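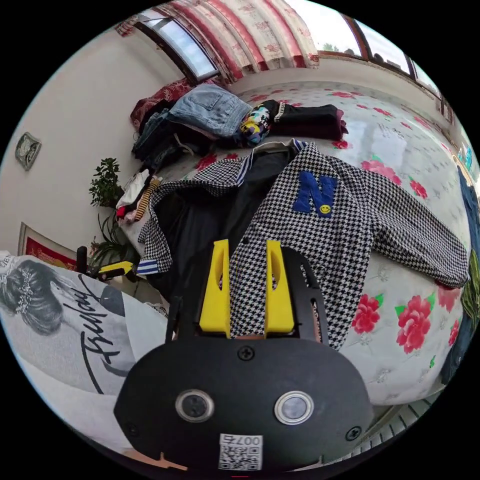

Number 007 and the houndstooth jacket.

Stories > Short Fiction > The Quote from Velinar

Filed under: Work & Money, Quick Reads

The quote said 1,041 for the pair, and Ildikó Magyar had already put a pencil line under it.

"That's without the spare fingers," said Clémence Vasseur.

"How much are the spare fingers?"

"Sixty-nine a set."

"For two bits of yellow plastic."

"I don't know that they're plastic," said Clémence. She moved to the side of the bed and let her bracelet slide down her wrist. The jacket had been Ildikó's choice. Velinar's man had sent a bundle of tea towels, all one size, and she had put them straight back in the bag. No one in Durkodcombe was going to pay Prurenley Laundry to have tea towels folded. They would bring in jackets with striped cuffs and a great blue N on the chest, and they would want them back looking like jackets.

"Go on, then," she said. "Do a sleeve."

Clémence brought the second gripper in over the edge of the bed. The far sleeve lay out across the printed roses. 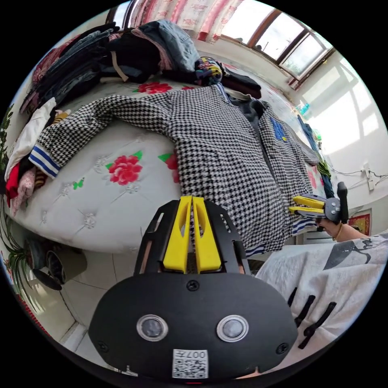 What the money was for

"So you do it by hand," said Ildikó.

"To begin with. You do it by hand, it gets recorded, and the robot learns from that."

"And the robot is in the 1,041?"

"No. The robot's next year."

Ildikó turned the page over in case there was a robot on the back. There was a service plan instead, at 346 a year, starting in February whether or not anything had needed servicing.

"Lebrun had three quotes for the new dryer," she said. "He knew what he was getting. It was a dryer."

"You can't compare it with a dryer."

"I can if it comes out of the same account."

She looked at the heap at the far end of the bed, the denim and the dark things and the cartoon print, and tried to work out how many afternoons it was. Her mother would have been through it before the kettle boiled. Her mother had not charged for spare fingers either.

"Try the bottom edge," she said. "Where the stripes are." 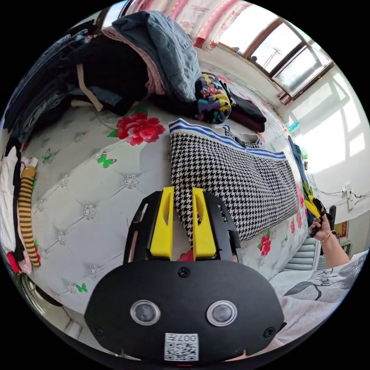 Terms

Clémence put her gripper down on the bedspread and shook out her hand.

"It's slow now," she said. "It wouldn't always be."

"Who says?"

"Velinar."

"Velinar wants 1,041."

She took the pencil and wrote under the total: one pair, no spares, no service plan, price of the robot in writing before we pay for anything that teaches it. She read it through, crossed out "anything" and put "a single thing".

"They won't like that," said Clémence.

"Then they can come and do the other sleeve."

She folded the quote in half, and in half again, and went to find an envelope.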